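Progress report to Sinaga, second period
Project: Jilness (free mobile game, phone and tablet)
Prepared by: Gilang Oei, production, Rimix
Date: October 17, 2025

Dear Juwita Manurung,

Please find in this report the state of Jilness at the end of the second funding period. I follow the same order as in the first report, so that you can compare. The budget sheet was sent separately by Irén Borbély and I do not repeat its contents, only where a change of plan had an effect on the money.

To remind shortly: Jilness is a village game on a lake. The player repairs houses, grows reeds and vegetables, trades with boats and slowly opens the other shore. It is free to download. We agreed with you that the income comes from one optional season pass and from decorations, and that waiting times can not be longer than what a normal person accepts on a lunch break.
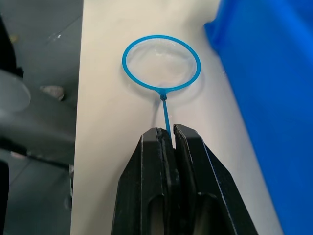 Report no. 7

1. Work finished in this period

The first shore is complete and can be played from the tutorial to the opening of the bridge. This was the main deliverable of the period. The tutorial was written again from the beginning, as the previous one explained the trading screen before the player had anything to trade. Aiman Pelupessy removed most of the text windows and now the old ferry woman gives the instructions one by one, when they are needed. Testers who got stuck in the spring version went through the new one without help.

The list of quests for the first shore has 50 quests. All are in the build, all have final English text, and the Indonesian and Hungarian texts are also in. We decided that the French translation waits until the second shore is stable, as every change in a quest means we pay the translator again.

The saving system was moved to Fovach. You may remember that in the last report I wrote about lost progress when a player changed from phone to tablet. With Fovach the village is stored after each finished building and each trade, and the two devices ask the player which version to keep if they are different. The text of this question is still not good, it frightens people. Zsófia Szilágyi is working on a softer one.

Sound is in for the market, the boats and the night. The rain sound is temporary.

2. Testing

We held one closed test with 93 invited players. They kept the game for two weeks on their own devices. I give here what we learned, also the parts which are not pleasant.

Players liked the boats very much. Many of them wrote that they opened the game only to see which boat had come. We did not plan for this, the boats were a small feature, and now we want to give them more attention on the second shore.

Players did not like the middle part, between the mill and the school. The price of planks goes up there faster than the player can earn, and the only quick way was to watch video advertisements. Several testers used the word "wall". I must say that they are right. Aiman has changed the price table, so that planks from the own sawmill are enough if the player comes back twice a day. The advertisement is still there as an option, but it gives a bonus and is not needed for the story.

There was also a complaint about the notification messages. The game sent a message for each ready crop, and a player with many fields received too many. Now the messages are collected in one, and the default is that they are off at night.

One older problem is not solved: on older tablets the game becomes slow when all the lanterns are lit in the village. Zsófia has found part of the reason in the water reflections. We will offer a simple water setting in the menu if she can not find the rest.

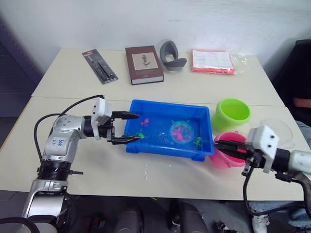 The second test is planned with the same people, plus a new group who never saw the game. We want the old group to compare, and the new group to tell us if the tutorial is clear for somebody without any earlier knowledge.

3. What is late

The second shore is late. The map is drawn and the houses are modeled, but the trading between the two shores does not work yet in a way that is interesting. In the present build the player only sends the same goods over the bridge and receives coins, which is the first shore one more time. Irén and Aiman have written a new proposal where each shore needs what the other one can not grow. I attach it as a separate document — please read it before our call, it is short.

The season pass screen is also late. We had a version, but it showed the paid rewards so large that the free ones looked like nothing. This is against what we promised in the application, so I stopped it. The new layout shows both rows in equal size. The programming has started.

The friend visits, where one player can walk in the village of another, are moved out of the first release. I asked for your agreement by e-mail and received it, thank you. The design stays in the documentation.

4. Money and people

Of the sum for this period, 50 percent went to programming, as planned. The translation line is under the plan because of the French decision above. The testing line is over the plan: we paid the testers a small gift card each, and I had not calculated the fee for sending them. The difference can be covered from translation, if you allow. Please confirm this in writing for Irén, she needs it for the bookkeeping.

The team did not change. Zsófia moved from part time to full time, as was written in the contract.

5. Risks

The biggest risk is the store review. Rules for games with advertisements and young players are strict, and our art style looks younger than our audience. We have prepared an age question for the first start and the advertisements are limited to categories which are safe for everybody. If the review asks for more changes, we will lose some weeks.

A smaller risk is the price table. Each time we make one thing cheaper, another becomes too easy, and only a long test shows it. Aiman keeps a calculation sheet with the whole economy, and no price is changed now without an entry in it.

6. Next period

Until the end of December we want to finish the trade between the shores, the season pass screen and the simple water setting, and to hold the second test. The final rain sound and the new text for the saving question will be in the same build. The soft launch stays where it was in the plan, in one small market first.

I would ask from your side for three things: the confirmation about the testing line, your comments on the trade proposal, and a date for the call. Mornings are better for us.

With kind regards,
Gilang Oei

Attachments: trade proposal for the second shore; price table, current version; summary of tester comments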